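Contre le plateau teinté

On continue à foncer les plateaux de table pour cacher les défauts. C'est une erreur technique autant qu'esthétique. Une teinte sombre uniformise le fil et rend toute retouche locale visible. Un bois laissé clair se reprend par zones -- ponçage léger, puis finition -- sans qu'on refasse l'ensemble. À l'atelier Prarnitz, Chie Sekiguchi compte environ 40 minutes pour une reprise, contre 3 heures sur un plateau teinté. Reste l'argument du reflet. Il se règle en déplaçant la lampe.

Veinage ondulé sur bois clair, avec une boucle ouverte vers la droite :

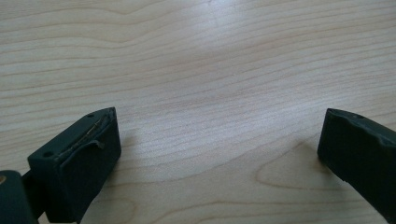 Le cas des chants

Sur les chants, la teinte se défend mieux. Je la tolère.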